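The Preview Picture Should Come Last

A clinic in Zorbridge now lets you send in photos of your face at night and get a preview of your new nose by morning. You pay nothing for it. You don't have to speak to a surgeon first, or to anyone else. I think this is the wrong way around, and I think clinics know it.

I have nothing against previews. I used one myself before my own surgery in Stoltska, and it helped me explain that I wanted the bump gone and the tip left alone. But I saw it at my second visit, after the surgeon had looked at my breathing, asked about old injuries and told me what my skin would and wouldn't allow. By then I knew enough to look at the picture as a sketch.

Someone who sees the picture first has no way to do that. They see a finished face with no swelling and no healing time. Everything the surgeon says afterward sounds like a step down from what was already offered. A friend of mine had this happen at a Nollitz office. She went in with the image saved on her phone, was told that half of it was not possible with her cartilage, and left feeling that she had been cheated by the one person in the building who was being straight with her.

The usual defense is that patients are adults and can read the notice under the picture. The notice on the Zorbridge site runs to 261 words, in gray type, below the booking button. I read it twice. It says the preview is not a promise of results. It does not say how often results differ, or by how much, and I would like to see a clinic print that.

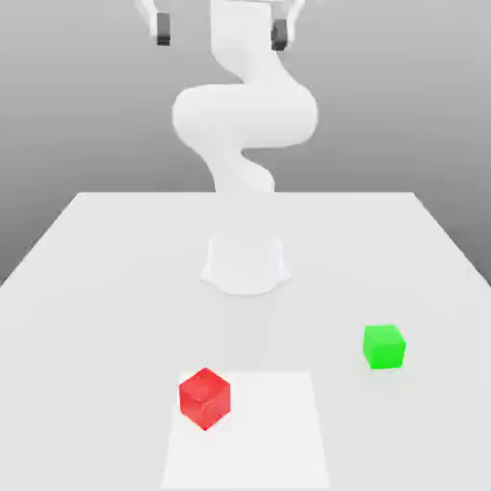 A white robotic arm on a table, computer rendering.

Then there is the consultation itself. Mine took 20 minutes, and I thought that was short. With the preview done ahead of time, some offices treat the visit as a formality where you confirm what you picked online and sign. The questions that matter get squeezed. Who does the surgery if your surgeon is out sick? What does a second operation cost, and who pays for it? How many of these has the surgeon done this year?

Murín does it better. The practice there will not make a preview until you have been examined, and the surgeon sits next to you while it is made and stops when it goes past what can be done. It is slower and they probably lose some bookings over it. I would still send my sister there before anywhere else.

I don't expect the others to copy them without a push. A free picture brings people in the door, and the door is what the marketing budget is for. But a state board could require an exam before any preview is shown, the same way it already requires one before a prescription. That rule would fit on half a page - and it would cost a careful clinic nothing.

Until then, if you are thinking about surgery, book the exam first and leave the upload form alone.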